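Gripper spares: orders for the August round

The equipment budget for the Irkwood bench now covers six hand-held grippers, up from four. Finger pads are the main running cost. Nelli Ikonen has priced a full set of pads and fasteners at £371, to be bought from Borklow as a single order.
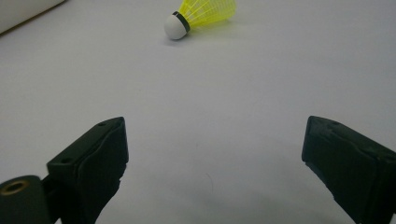
Two spare sets of fingers will be held in the store - one for each bench. Light items with open or ribbed surfaces stay on the task list, so pad grip should be checked before any reorder. Send part requests to Arūnas Šimkus with the bench number and cost code.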